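Most homes have one table where small things pile up: a battery pack, a cup, a bracelet, a couple of plastic cases, a toy. Clearing it takes less than an hour if you do it in the right order. You need one cardboard box, a damp cloth, a pen, and whatever small lidded boxes you already own.

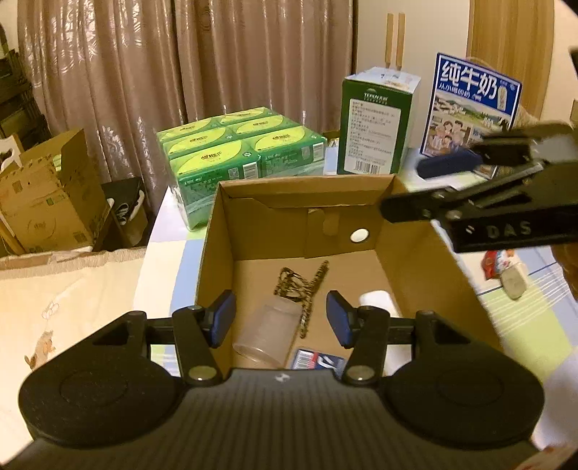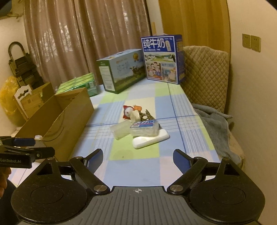 *First photo: the sorting box with a few small things in it. Second photo: small things grouped in the middle of the table.*

## Before you start

Pick a box with walls high enough that things don't roll out. A plain brown shipping box is fine. Fold the flaps down inside so they don't spring back over your hands. Folded flaps also stiffen the walls a little. If the box is weak at the bottom, put one strip of tape along the seam.

Move the big items to the back of the table. Tissue packs, milk cartons and other groceries don't need sorting. They only need to be out of the way until you carry them to the kitchen or a closet. Leave shrink-wrap on the tissue until you need the first pack. It keeps dust out and the stack stands up better.

If you have a tablecloth, leave it on. Small items slide less on cloth than on bare wood. A checked cloth is handy because the squares give you ready-made spots for each group. A busy pattern does hide beads and screws, so run your palm over it at the end.

## Step 1: Everything small goes to the middle

Pull the loose things away from the edges and into one group in the middle of the table. Don't decide anything yet. Leave enough bare cloth in front of you to set down two or three items side by side.

## Step 2: Take out the batteries

Look for batteries first. Sealed packages can go into the box as they are. Loose ones need more care:

- Put a bit of tape over the ends of any loose 9-volt battery.
- Keep used and new batteries apart. If you don't know which is which, treat them as used.
- Don't let loose batteries sit against chains, keys or coins. Metal can short them.

I keep new ones in a Makport drawer box, the 257 size, which holds up to 792 grams according to the label. Any small box with a lid will do.

## Step 3: Deal with chains and bracelets

A tangled chain gets worse each time it is moved, so do it now. Lay it flat on the cloth and open the clasp if it has one. Work from the middle of the knot outward with two pins, loosening and not pulling. A little baby powder helps on thin chains. Skip the powder if the piece has stones or anything glued on.

When it is straight, close the clasp and put the chain in its own bag or small case. If you give up on it, give it a bag anyway so it doesn't catch on the next thing.

## Step 4: Match cases and lids

Small plastic boxes are the reason most tables look messy. Open every one. Then:

1. Empty ones without a label go in a "spare" pile.
2. Ones with contents and a label stay closed.
3. Ones with contents and no label get a label today, even if it's only a word on masking tape.

Long cases with rounded ends don't stack well. Stand them on end along the wall of the box or lay them on the bottom with flat things on top. The Steden trays have a slot for them, but the slot is narrow, so measure before buying.

## Step 5: Toys and odd pieces

Small toys go back to the room they came from. Put toy parts you can't place in one cup and keep the cup in the toy area for a month. A clear or frosted plastic cup is better than a solid one for this.

## Step 6: Load the box and carry it

Heavy things go on the bottom, light ones on top. Walk the box through the house once and empty it as you go. Don't set it down full in a hallway. Mine sat by the Rercombe shelf from a Thursday until well into the next week, and by then there was mail in it.

Wipe the table or shake out the cloth outdoors. Flatten the box if the corners have gone soft. Otherwise keep it under the table for next time.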